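Notebook, August, Saturday, coffee in hand

Rules for sharp things, third attempt. The first attempt was a page and a half long and everyone signed it without reading it. The second was one line ("be careful") and everyone read it, which did about as much good.

What set this off: Bohumila went through the Odine task list and asked where our handling rules for blades were written down. I told her they were in the Zirnier folder. The Zirnier folder has a parking map and the rules for the old arm cell, which are very firm on light curtains and emergency stops and have nothing to say about a person holding a gripper in each hand. The arm cell rules assume that the dangerous thing is behind a fence. With the hand-held units the operator is the arm, and I am not going to fence Fitriani.

So, working notes. Some of this is already habit and only needs to be on paper.

Grip. Handles in the fingers, blades out, loops closed. If the loops are open the scissors can pivot in the pads and the tips go wherever they like. Close them first, by hand, then start recording. We lost most of a morning to people trying to close them with the jaws on camera because it "looked more natural." It looked like a crab doing taxes.
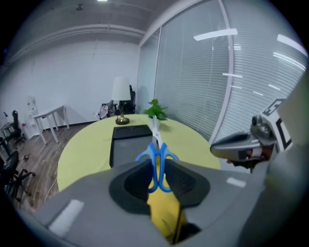
Tip direction is the rule I keep rewriting. Version two said "point blades away from people," fine until you remember that people move. New wording: blades point up or toward the far side of the table, and the other gripper comes in from the side, never over the tips. With the blue-handled pair held upright and the second gripper nosing in from the right, the hand behind that nose is the thing to protect. So the second operator's hand, or your own second hand, stays behind the housing until the scissors are down in the tray. Bohumila wants a minimum distance in there. I said I'd put one in when somebody shows me how to hold a ruler with both hands full. She has given me until next week to come up with something less clever.

Handoffs, gripper to gripper. Allowed for blunt items. For blades: put down, let go, pick up. Slower, and the Prunico people will complain about cycle time, as they do about everything including the lunch. Let them.

Markers. Check both before each session. If a marker is lifting at a corner or has tape over it, replace it, don't press it down with your thumb and hope. Fitriani threw out 8 takes last month over one bad corner and she was nice about it, which was worse.

Table. Tray goes in the middle, long way toward the back of the room. Props stay where the sheet says. Do not "tidy" the plant. Every time the plant gets tidied, somebody has to log a new layout, and the somebody is me.

Floor. Cables get taped or routed away from where you stand. I wrote this in version one too. I am writing it again.

Labels. Any take with a drop gets kept and tagged as a drop. Deleting it because it's embarrassing is how we ended up at 1054 takes with a suspiciously perfect record and a reviewer at Saragih asking, politely, whether we had ever used scissors before. Drops of a blade also go in the incident book, even when it lands on the table and everybody laughs.

Breaks. Fitriani's suggestion: stop after up to 4 blade takes in a row, set both grippers down, shake out your wrists. I pushed for more and then tried it her way and then the other way, and my forearms voted with her. It goes in.

Still open:
Who checks the finger pads for cuts, and how often. At present it's whoever notices.
Whether round-tip scissors count as blades. Bohumila says yes. I say they barely count as scissors.
The distance number (see above, sulking).

Printed copy goes on the door Monday, big type, one side of the paper. If it runs to two sides I'll cut the jokes first and the cables last.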